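How to sort out a tangled keyring

Most bunches of keys grow without anyone planning it. A ring comes free with a padlock, another arrives with a bike lock, and after a few years there are more rings than keys. Taking the whole thing apart and putting it back together takes one evening and costs very little.

What you need

A flat, hard surface with good light
A blunt butter knife or a staple remover
A saucer for the small parts
Two new split rings, if yours are bent
A row of small hooks for the wall

Step 1: Lay everything out

Put the bunch down on a hard floor or worktop, away from rugs. Carpet swallows small rings. Pull the bunch out lengthways so that each part lies on its own. Split rings tend to gather in a clump, and a coil spring will catch on anything near it, so find the largest ring first and work back from there.

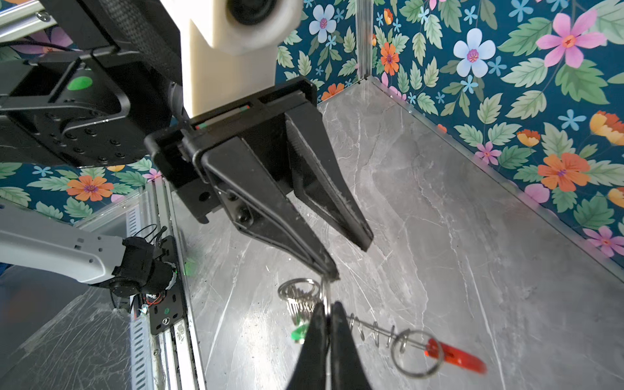 Step 2: Open the rings

Slide the teeth of the staple remover between the two layers of the ring, close to the cut end. If you use a knife, push it in flat and turn it slightly. Feed each item round until it drops off, and put it in the saucer. Don't force a ring wider than it needs to go. Once the layers stay apart it is finished and should be thrown away.

Step 3: Check the spring

Coil springs are useful if you clip your keys to a belt loop or a bag, and a nuisance in a pocket. I bought a 300 mm one from Skirine and took it off again within a month. My neighbour Marlene Andrade has had hers for years and won't part with it.
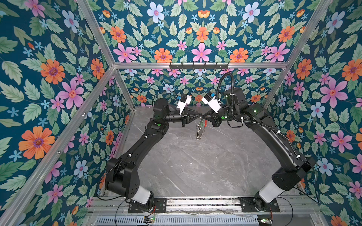 A spring should close up by itself when nothing is pulling on it. To check yours, hold it up by one end over a clear bit of floor and let it hang, as with the silvery coil dangling there by its short red-and-green lead. Look for turns that sit further apart than the rest. Then pull gently on the bottom and let go. If it stays long, replace it.

Step 4: Put it back together

Use one ring for the house and one for everything else, joined by a third if you carry both. Coloured tags go on last, next to the key you use least often. Front door keys don't need one.

Step 5: Hang it up

Fix the hooks near the door at shoulder height, out of reach of the letterbox. Leave a free hook between bunches if you have room, otherwise the springs catch on each other again. Spare rings can go in an envelope in the kitchen drawer.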